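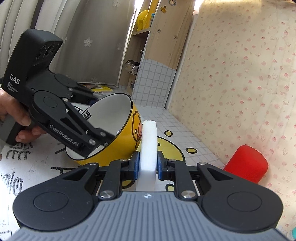 Blending filament or floss for the Ramlow sampler border?

Started by threadbarn, Saturday, July 29, 2023

threadbarn
So I finally got going on the Ramlow sampler (the big one, with the vine border) and I'm already stuck! The chart calls for one strand of floss plus one of metallic all the way around. I did a corner last night and the metallic shredded three times. Has anyone just left it out? Or swapped it for a plain lighter shade? I'm on 28 count linen, over two.

hoopdreams_5
I stitched that one in June and kept the metallic in. Short lengths, 12 inches or so, and a bigger needle. It's so pretty when the light hits it, please don't skip it!!

Mossy Stitches
Going to disagree with hoopdreams. I left it out of the whole border and don't miss it one bit. That border is 2458 stitches on my chart and I wasn't doing all of them with thread that fights me. I used Rollunum 8 on its own, the pale gray green. Mine's in the hallway and people think it came that way.

hoopdreams_5
I mean, you do you, but flat gray green next to those berries? The berries need some sparkle near them.

Mossy Stitches
The berries are fine lol

quiltedkate
Middle road here. Metallic on the leaf tips only, floss for the stems. Mine came to 1325 metallic stitches and I could live with that. Also the Hrnčiar thread is way softer than the one in the kit, if you can find it. My shop had to order it in and it took five weeks.

threadbarn
Ooh, leaf tips only, I hadn't thought of that. Kate, did you railroad the floss parts or just let them go?

quiltedkate
Let them go, I have no patience for railroading on a border.

linen_and_tea
Check which printing you have before you start ripping! My Grondavik edition has the vine in two strands of floss and the metallic only in the berries. I think the chart got changed at some point.

threadbarn
Mine just says Ramlow on the front, no edition that I can find. Anyway I picked out the corner this morning and I'm trying Kate's way. Will post again when I get to the first berry.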